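Sunday, April 8, 2018
Glaze notebook, Plosura workshop

Sunday in the workshop, on my own till lunch, radio on, kiln still ticking as it cooled. I opened it at 50 degrees like a good girl (last month I couldn't wait and got a shelf of pinging, crazed bowls for my trouble). This was the second go at the Cedon clear over the three test clays, and it's a mixed bag again!

The smooth white body came out lovely. No pinholes, good even shine, and the foot rings cleaned up with hardly any sanding. The speckled one has crawled at the rim on four tiles, always on the side I dipped second, so I suspect my fingers more than the recipe. The red clay is a sulky brown and I'm giving up on it for anything with a pale glaze.

Purples are still what everybody asks me for, and still the colour I trust least. I want something on the blue side of lilac that doesn't go grey when it's thick. 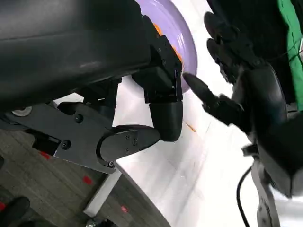 Lavender-purple plate, glossy raised rim.

Back to the numbers. Batch of 1,559 grams dry, put through the 140 sieve twice, and I added water by eye, which I must stop doing. Next time I'll weigh a pint of it and write the weight on the bucket lid. The first tiles were dipped for a count of three and the later ones for five, and the fives have a thick roll of glaze at the bottom edge that nearly reached the shelf. Three is plenty.

Top shelf hotter than the bottom, as ever. The cone by the door had bent right over and the one at the back was only thinking about it. I've moved the tall props to the left and left a wider gap under the lid, so we'll see. Also the second peephole bung has a crack in it. Tosent do a replacement but they want 8 weeks, so it's fibre blanket and crossed fingers until May or later.

I had a long think over lunch about whether matt is worth the bother on mugs. I love how it feels in the hand, but spoons mark it and tea stains sit in it, and then people bring it back. Maybe matt outside and clear inside, with the join just under the lip. 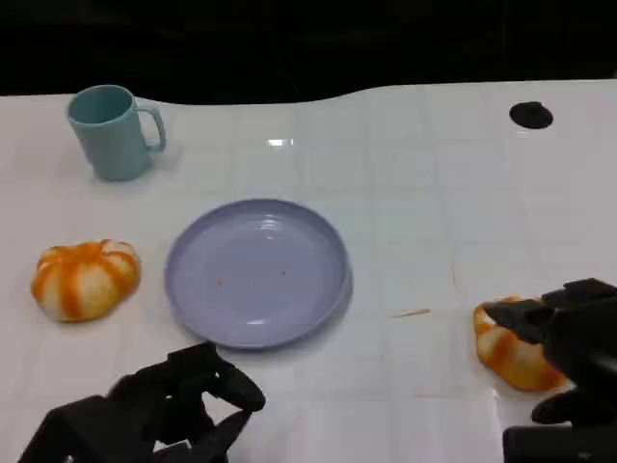 Loukia Tsolakis read this over my shoulder and thinks I should leave the lip bare of matt for a good finger's width, as her own two-glaze mugs always ran where the layers met. She'd also wax the join first, then dip the inside last. Fine, I'll do four her way and four mine.

To do: mix fresh wax, scrape and wash the bottom shelf, ask Manolis Spanos if he's still got the small scales. Label the tiles BEFORE they go in this time.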